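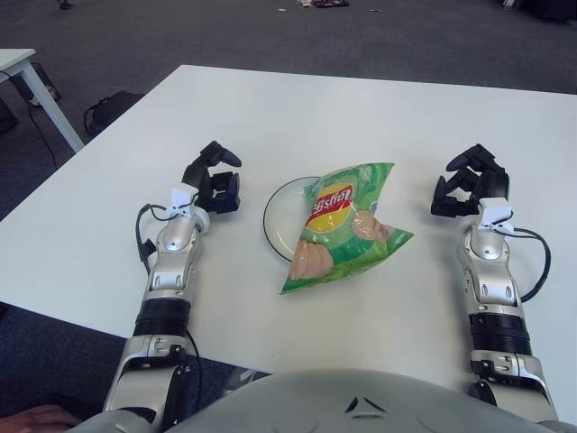
Un paquet de chips Lay's sur une assiette blanche à liseré sombre.

LE COURRIER DU MARDI
Faut-il vraiment supprimer le grignotage au bureau ?

Depuis juillet, les salariés de Grosamska reçoivent chaque semaine un « bilan d'énergie » concocté par Zitley, un prestataire qui promet de remettre d'aplomb les équipes fatiguées de l'après-midi. Le principe est simple : on remplit un questionnaire en ligne, on note ce qu'on mange entre les repas, et une courbe vous indique à quelle heure vous allez piquer du nez. À ce jour, 61 personnes se sont inscrites sur nos deux sites. La direction parle d'un succès. Je veux bien, mais un formulaire rempli à 16 h 30, entre une réunion et un train, mesure surtout la bonne volonté de celui qui le remplit.

J'ai lu la brochure en entier. On y apprend que le coup de barre de l'après-midi vient du sucre, du sel, du gras, du manque d'eau, de l'excès de café et, deux pages plus loin, du manque de café. Aucune étude n'est citée. Il y a bien un graphique, très joli, sans unité sur l'axe vertical. Quand j'ai demandé ce qu'il représentait, on m'a répondu « la vitalité ressentie ». Ressentie par qui, et comparée à quoi, je n'ai pas réussi à le savoir.

Aicha Nasr, à la comptabilité, a joué le jeu pendant deux semaines. Elle a remplacé son goûter par des amandes et une pomme. Résultat : « J'avais sommeil à la même heure, et en plus j'avais faim. » Yolotzin Villaseñor défend au contraire le programme, qui l'a poussée à sortir marcher après le déjeuner. Elle dort mieux, dit-elle, et je la crois volontiers. Reste qu'on peut aller marcher sans abonnement.

Ce qui me gêne le plus, c'est le silence sur tout le reste. Le plateau du bâtiment Vindby n'a plus de stores côté ouest depuis le printemps – il y fait une chaleur pénible dès 14 heures. Les réunions débordent sur la pause. La fontaine du deuxième étage attend toujours sa pièce. Une courbe personnalisée n'y changera pas grand-chose, et il serait dommage de laisser croire que la fatigue d'un service se règle dans le tiroir de chacun.

Le contrat avec Zitley doit être rediscuté à la rentrée, en salle Benavides. Avant de le reconduire, je demanderais au moins deux choses : les chiffres de départ, s'ils existent, et le prix. Les questions peuvent être envoyées à la rédaction jusqu'à mardi midi, nous les transmettrons telles quelles.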